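We use cookies to remember your settings and to measure traffic. Accept all | Manage choices

Bokarine opens Brela laundry service to apartment buildings

2026-06-26

Bokarine has started taking orders for Brela, a two-arm laundry-hanging service aimed at managers of high-rise rental buildings. The company installs the arms next to the balcony, trains the software on the drying rail already in place, and bills by the month. The first contract covers 30 apartments.

Brela handles garments on hangers only. One arm carries the hanger by its hook and brings it up to the rail, while the second is free to steady the cloth or shift what is already hanging. The controller, called Ra, is supplied by Gridasitz and runs on site without a network connection.

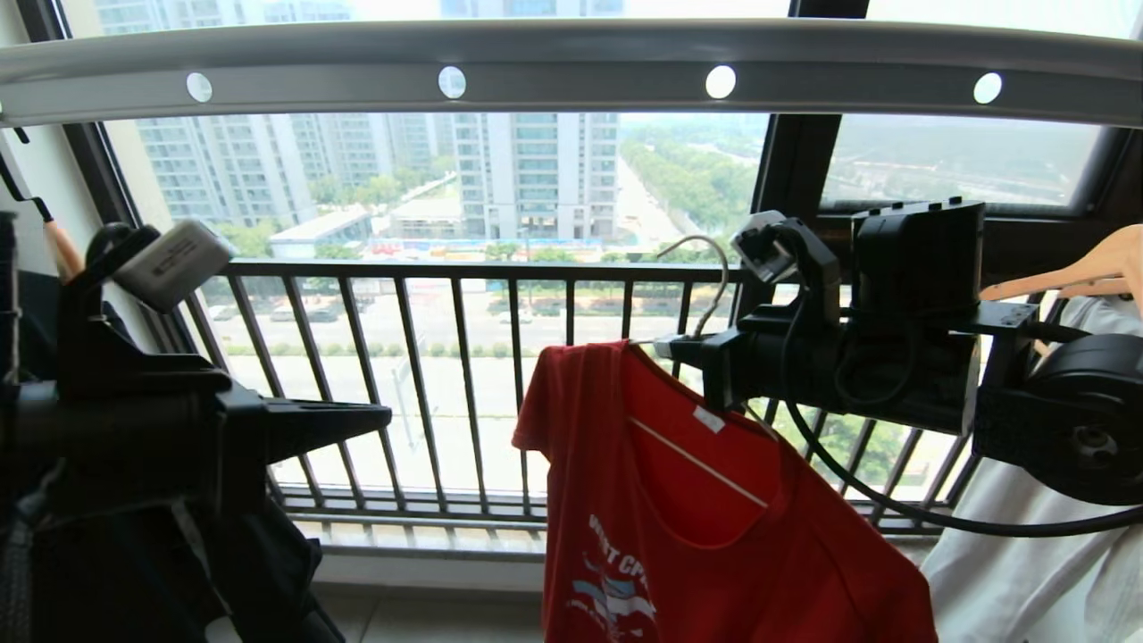

Afia Agbeko asked whether the monthly fee would still make sense for a tenant who does one small load a week, and said the price list left her unsure. Bokarine's answer is that the fee is set per building, and that managers can divide it by use if they want to.

The list price is $568 a month for each pair of arms, with calibration and two service visits a year included. A rail survey costs $100 and is credited against the first bill. Setup takes roughly a day. Cycle time is quoted at 8 garments per session, after which the arms return to a rest position and Ra checks joint temperatures.

The rail is the main limit. Ra needs fixed hanging points, either holes or notches, and will not work with cord or with a plain round bar. Wire and wooden hangers are both accepted – clip hangers are not, and neither are hangers with a swivel hook. Wet weight per garment is capped, and the cap is stated in the service agreement.

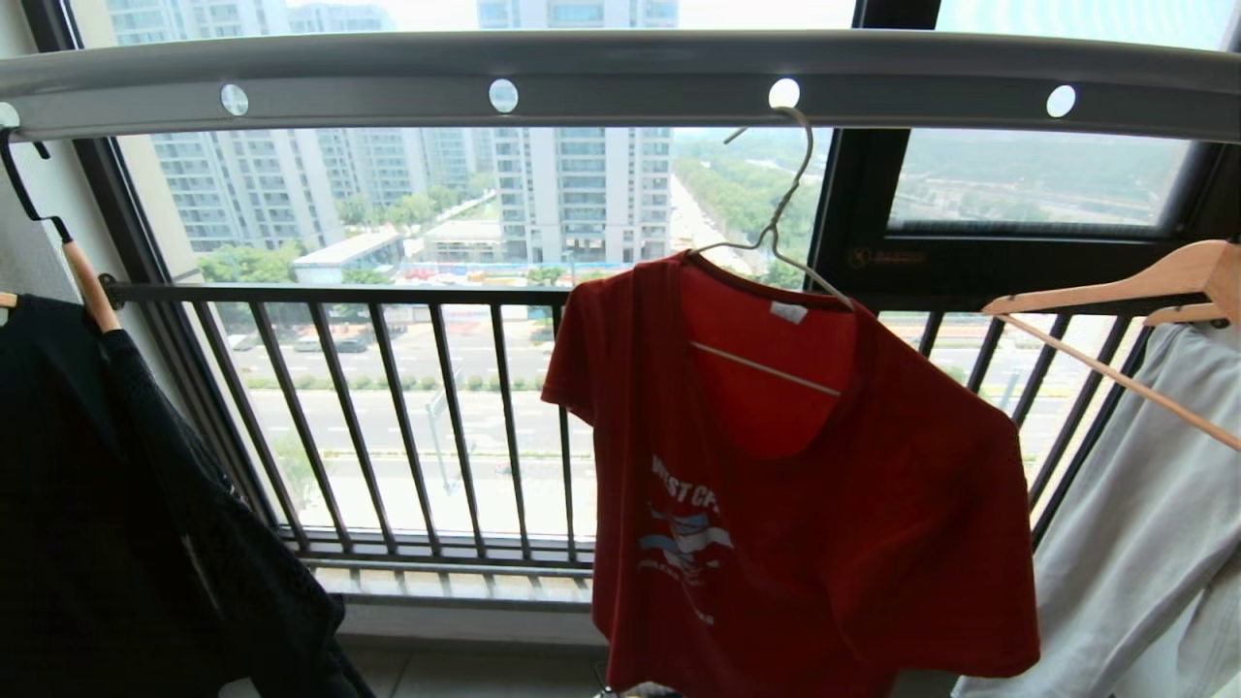
A red T-shirt on a wire hanger, hung from the third hole of the drying rail.

Taking garments down is not part of the current release. Bokarine says removal and folding are in testing, with no date given. Existing customers would get removal as a software update, but folding will need a table and a different set of jaws – priced separately.

Orders placed before the end of June will be surveyed first.

Related
Gridasitz updates Ra controller with offline logging
Service contracts for home robots: what the fee covers
Drying rail dimensions: a short reference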